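I have been promising to write something about storage bags ever since the great toy cupboard clear-out in October, and Babita Goel reminded me again this morning that I still hadn't done it, so I've made a pot of tea and here I am.

For years all the small stuff in our house lived in baskets. I love a basket (my husband would say too much), and they look so nice lined up on a shelf, but small things sink. You want the little wooden egg cup and you end up tipping the entire basket onto the rug, and then you step on the egg cup. When we moved to Solanki I had 14 baskets and no idea what was at the bottom of any of them, except crumbs.

Rajkumari Agarwal, my neighbor two doors down, keeps everything in clear zip bags. Puzzles, doll shoes, birthday candles, spare buttons, the lot. I used to think it looked a bit like a hardware store in there, and I'm sorry to say I told her so once over dinner. She was very gracious about it. Then one rainy afternoon the kids asked her for the farm animals and she had them out in the time it takes me to find my glasses, and I went home and ordered a box of the slider kind from Zanetton.

I started with the play kitchen, which was the worst of it. The dishes went in one bag, the pretend bread and cakes in another, and the fruit got a bag to itself. I also tried the thinner Garkex ones, which were cheaper, but I didn't care for how they closed and they've ended up holding ribbon.

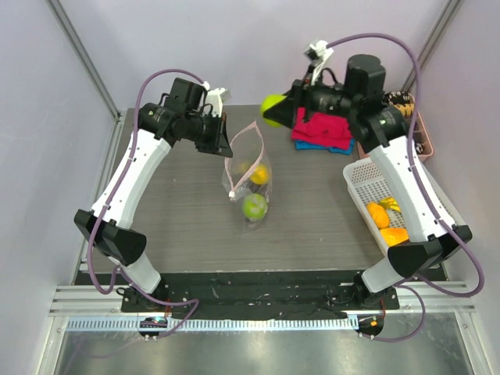
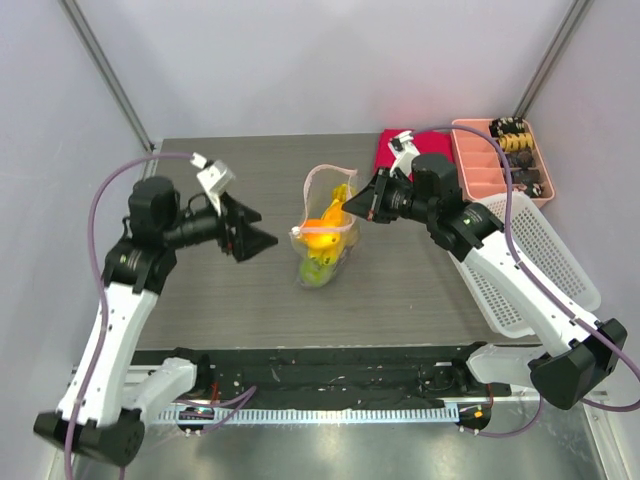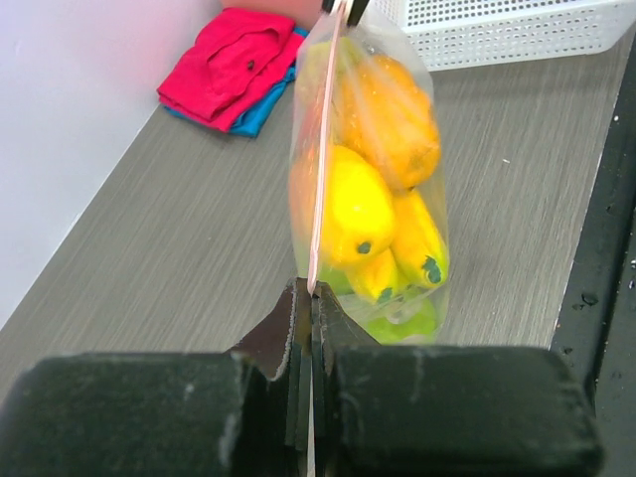

Buying the right size took me longer than it should have. My first thought was to go as big as possible and be done with it, and that only gave me baskets all over again, but see-through. What works for us is one kind of thing per bag, with a little space left over so the top will close without a wrestling match. I like a colored zip too, like the pink one on the fruit bag, especially on a clear bag where I'd otherwise be patting along the top trying to find the opening. And with play food you get the best part of a clear bag, all that yellow and orange and green showing right through, so even a child who can't read a label yet can tell where the fruit lives. I had printed labels, by the way! A whole sheet of them, with a border. They're in the drawer under the phone and I expect they'll stay there.

The bags stand upright in 2 shallow trays on the bottom shelf, where small people can reach, and the puzzles lie flat on the shelf above. Crayons I have left in their old tin, which has a dent in it and belonged to my mother, and I won't hear a word against it.

Next up is the craft drawer, and I'm dreading the beads. If anyone has a good way of keeping beads from getting into everything, please leave me a comment, and Rajkumari, if you're reading, I still have your blue casserole dish.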